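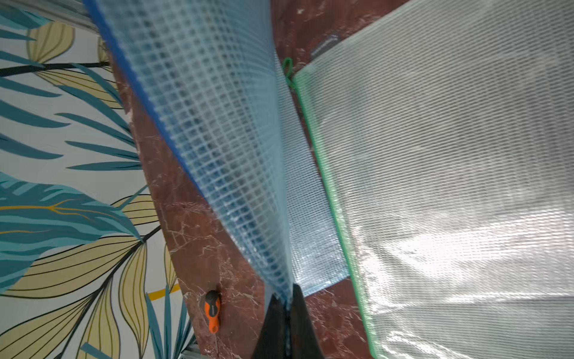

Teaching mesh zipper pouches by teleop – grip keeps folding the corner
posted by dkessel_shop

I'm recording demos for a sorting task, picking up document pouches and putting each one in a bin by color. I drive the arm with a handheld controller and watch the wrist camera while I do it. The gripper has two black fingers. The trouble is the grasp. In the view I posted I have the pale blue pouch by its lower corner, and the plastic has bunched into a narrow fold between the fingers. The pouch with the green zipper edge is right next to it. Sometimes I get the fold and sometimes I get a flat pinch on the edge, depending on how I come in, and I can't seem to do it the same way twice.

I have 90 demos so far. The policy trained on them goes to the right area, then hesitates above the pouch and closes on air in a lot of the runs. Should I throw out the folded grasps and record again, or just add more of everything? I was planning to go to 500 either way. I use the Skakari controller with default settings, if that matters.

3 replies

Subira Mabula
Don't throw them out yet. Sort them first. Go through the 90 and mark each one as a corner fold or an edge pinch, then look at the approach angle in each group. My guess is that you have two different approaches mixed together, and the policy is averaging them and ending up somewhere between. That would give you the hesitation you describe.

Pick one grasp and stick with it. For thin plastic with mesh in it I would pick the corner fold. A folded corner gives the fingers something thicker to hold, and a flat edge tends to slide out when the arm lifts. So the thing you are trying to get rid of may be the one worth keeping.

What matters is how you get there. Come in from the same side each time, stop above the corner, go down, close, wait a moment, lift. If you miss, end the episode and delete it. A few recoveries are useful later on, but leave them out of the first set.

Also check where the two pouches are when you start. Clear plastic shows whatever is under it, and yours is on veined marble with bright reflections on the other pouch. Turn the lamp or move it until the reflections are smaller. Then vary the positions on purpose, a little at a time, and write down what you changed. I did a similar job with seed packets at Jiltham and we got further with 400 careful demos than with the larger set we had before that.

One more thing – move the screwdriver unless you want it in the task. If it lies in the same spot in all your demos, the policy can end up using it as a landmark, and then it goes wrong the day you put it away.

rowanb
just get more data. 500 isn't a lot. I had the same thing with cloth and it went away by itself after I kept recording. never figured out why

tmill_4
Turn down the speed scaling on the Skakari. The default is too quick for anything thin and you overshoot on the last inch. I run mine at 6 and it's a lot calmer. You can also set the trigger to close slowly, it's in the second menu under grip.

If you can move the arm by hand, try that too. I guide mine by hand for the first part and use the controller for the lift. It takes longer per demo but my approaches line up better. Make sure your hand stays out of the wrist view or it ends up in the recordings.

Agree with Subira on the screwdriver.

dkessel_shop
Thanks. I went through them Thursday evening and the split is close to even, with the edge pinches mostly coming in from the left. I'll keep the folds, drop the rest and record from one side with the speed at 6. The screwdriver is back in the drawer. Will post again when the new set is trained.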